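Hello, and thank you for opening the README before the episodes folder! It sets out the house rules we follow when recording sink-side tasks, and we'd ask you to read it through once before you train on the data or add anything of your own.

# Kudby Sink Set: house rules and data card

Kudby is a collection of short manipulation episodes recorded at kitchen sinks, with cups, plates and a drying rack as the everyday props. It grew out of an older and rather untidy set called Clumby, which had plenty of good movement in it but so many different ways of labelling the same action that we spent most of a February putting it right. The rules below are what we wish we'd had at the start.

## What is in it

| Item | Figure |
|---|---|
| Episodes released | 3,000 |
| Episodes passed on second review | 2,000 |
| Episodes held back | 186 |
| Written task prompts | 873 |

Held-back episodes are not in the download. The second-review list is a plain text file called `reviewed.txt`, one episode name per line.

## Before recording

- Water off at the stop valve, please, and not merely at the tap.
- Plastic cups and plates only. No glass, no china, no knives.
- The stop button goes within reach of the person supervising, who doesn't do any other job while the arm is powered.
- Check the wrist strap and the cable beside it by hand. A cable needs enough slack for the full reach, but it mustn't dangle into a basin.
- Start each session with the slow reach over the counter, holding a cup, before going on to anything quicker.

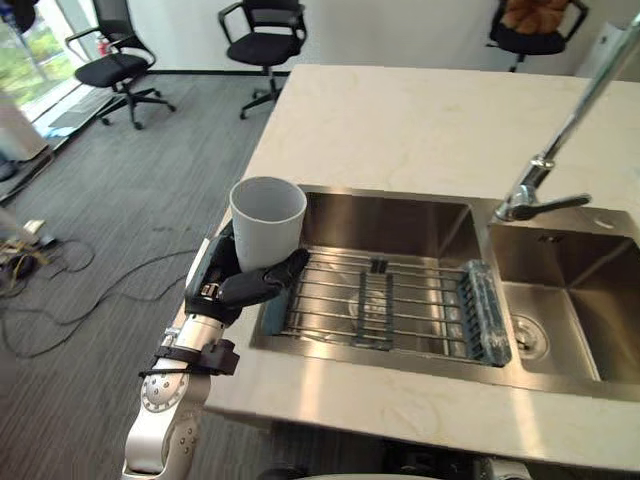
**Can I mix reviewed and unreviewed episodes when training?**
You can, and plenty of people do, but please say so in your write-up and give the share of each.

## Labelling

We use the Kandpal wording sheet for all action names, so a cup is "grasped", "carried", "placed" or "released", and nothing else. It does feel a bit stiff at first (we all wanted to write "popped down"), but it makes searching so much kinder on everybody. Label what the hand did, even where the prompt asked for something different. If a plate ends up on the rack at a tilt, mark it `placed_tilted` and leave the judging to whoever uses the data.

Left and right always mean left and right in the head view. Basins are named the same way.
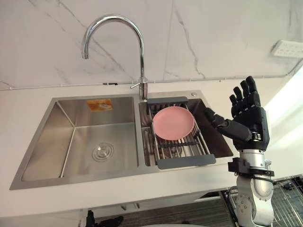

*Page last changed: a Monday in February*

## When to stop

Stop the arm if anyone steps inside the marked floor area, if the hand touches the tap, or if a finger doesn't answer a command. Keep the episode, tag it `stopped`, and write a line in the log saying why. We'd much rather have a log full of small stops than a tidy one we can't trust.

## Passing it on

You're welcome to share Kudby under the terms in `LICENCE`. Please keep this file with it. Conversion scripts for the Erurer format live in `tools/`, and they still trip over very long prompts, so do check the output by eye.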